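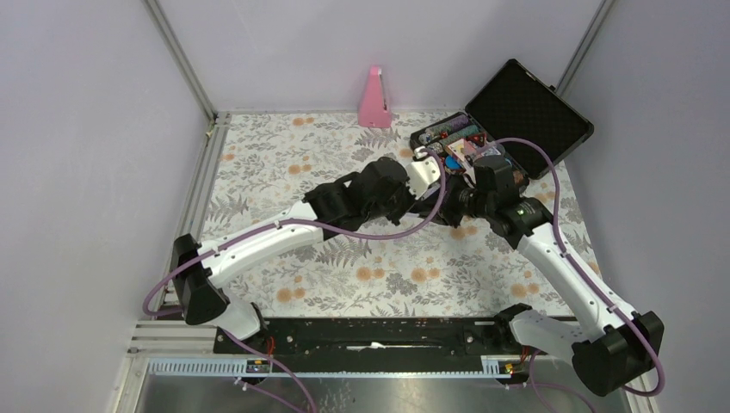
Notes on the arm-to-arm contact fault on the Bonska cell
September 13, 2024

The short version: the right arm lost its command stream for 700 ms during a two-arm approach, kept moving at its last commanded velocity, and pushed its gripper into the left one. No alarm was raised, and the run continued afterward as if nothing had happened. One gripper finger mount on the right arm needed replacing. The mechanical damage is minor. The missing alarm is the part that took up most of my week, so most of this post is about that.

Setup

Bonska is the two-arm cell I have written about here before. Both arms stand at the front of the table and reach in toward a shared area in the middle, where their workspaces overlap. Each arm has its own motor bus and its own driver process. Both drivers take targets from one coordinator, and all of it runs on Rellumar, the control stack I moved to in February.

The task was to pick a phone off the cloth, bring it up at an angle, and present it to the other gripper, with an open poker set behind it as clutter. The phone is in a case, so scratches were never a concern. I mention the task because it puts both grippers close together by design. There is no keep-out volume between them in this mode. I turn it off, as the handover can't be planned with it on.

What the logs show

The coordinator log is clean. It sent targets to both arms at the normal rate for the entire run and got no error back from either one.

The left driver log is clean too, apart from a rise in wrist current at the time of contact. That rise stayed under the trip level. I had raised the trip level in the spring to stop false trips when the gripper closes on something stiff, and I had not gone back to check what it did to contact detection.

The right driver log has a hole in it. Motor replies stop, there is nothing for 700 ms, and then replies resume with positions well past where they should be. The driver treated the gap as slow traffic. When the replies came back it computed a tracking error, found it inside the allowed band for this mode, and pulled the arm back to the target.

Measured from the last good position, the right gripper traveled 6 mm past the handover point. In open air that would have gone unnoticed, and I suspect that on other runs it did. 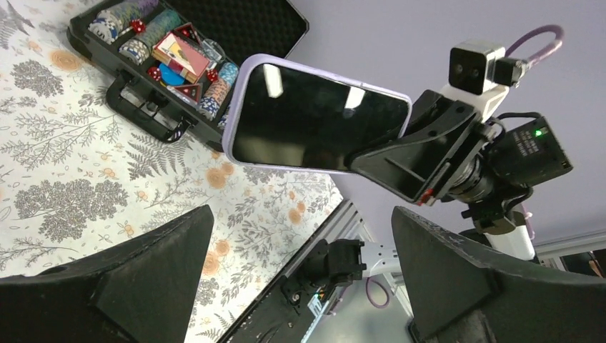 Ó Flaithearta

Why the arm kept moving

The motors on these arms were running in velocity mode with a timeout. Each motor holds the last velocity it was given until it either gets a new one or the timeout expires, at which point it stops and sets a fault flag. The sequence is sound if the timeout is short compared with the distance you can afford to lose.

Mine was set to 2000 ms. That value came from a config file I wrote while bringing up the first arm, when I was stepping through the driver in a debugger and wanted the motors to stay quiet while I sat on a breakpoint. It was copied to the second arm along with everything else, then carried into Rellumar with the import script. It was in the file in plain sight, with no comment next to it.

So the dropout was shorter than the timeout. The motors never stopped on their own, never set the flag, and had nothing to report once the bus came back. Every layer did what it was configured to do.

Finding the dropout

My first suspect was the purple cable that runs up the outside of the arm to the camera. It has a big loop in it, it moves with every motion, and it is the one cable on the arm I can see. I spent an evening flexing it by hand with the motors powered and the arm parked. The camera stream stayed up. So did the bus. I should have thought about this longer before starting, as the camera cable and the motor bus share nothing except a few clips.

The next suspect was the USB adapter. I swapped the adapters between the two arms and left both arms running a slow sweep in empty air overnight, with the grippers nowhere near each other. By morning the right arm had logged more gaps and the left had none. The fault had stayed with the arm, which cleared the adapter and the port.

What remained was the bus wiring itself. I powered down, opened the wiring under the right base, and pulled each lead gently with a meter across it. One crimp on the data line opened up when the lead was pulled toward the front of the table and closed again when it was let go. At full reach toward the left arm, the base turns far enough to put tension on that lead. Handover is the only motion that goes there regularly. That explains why the fault never showed up in single-arm work.

I re-made the crimp and added slack behind it. The left base is wired the same way, so I redid that one as well, even though it tested fine.

Changes made

Motor timeout is now 70 ms on both arms. I tried going lower and got nuisance stops whenever the host was busy writing video to disk. The value now has a comment next to it, and the driver refuses to start if it finds anything longer unless a debug switch is set on the command line.

The driver tracks the age of the last reply from each motor. If a reply is stale for longer than the timeout, the arm goes to a stop state and stays there until cleared by hand. It no longer resumes when traffic comes back.

A stop on either arm stops both. Before this, the two drivers did not know about each other, and a stopped right arm would have left the left arm still closing on it. I had assumed the coordinator handled this. It does handle it for faults that are reported to it, and this one was not.

The current trip is back at its original level during approach, and goes up only while the gripper is closing. This cost me a small state machine and an afternoon.

Velocity in the overlap area is lower than it was. The handover takes longer now, and I can live with that.

What I tested

With the grippers well apart and my hand on the stop button, I unplugged the right bus in mid-motion. Both arms stopped and stayed stopped. I repeated it on the left bus with the same result. I then killed each driver process in turn, then the coordinator. The coordinator case failed the first time: the right arm stopped, and the left carried on to its last target before holding. That was an ordering bug in the shutdown handler, since fixed, and I reran the whole set after the fix.

I have not tested a partial dropout, where some motors on a bus reply and others do not. The code handles it on paper. I need a way to cut one motor out of the chain without rewiring the arm each time, and I haven't built one.

Open items

The physical stop cuts motor power on both arms, so whatever they are holding goes down with them. With a phone over a cloth this is fine. With anything heavier, I would want brakes or at least a controlled lower, and these arms have neither.

The old logs are worth a second look. I have most of the runs since the move to Rellumar on the drive at the Fliltevville shop, and a script that looks for reply gaps would be quick to write. If it finds many on the right arm, some of the calibration drift I complained about in earlier posts has a different cause than the one I gave. I will correct those posts if so.

Anyone using my config files from the downloads page should check the timeout line before running two arms together. The files there were replaced this morning.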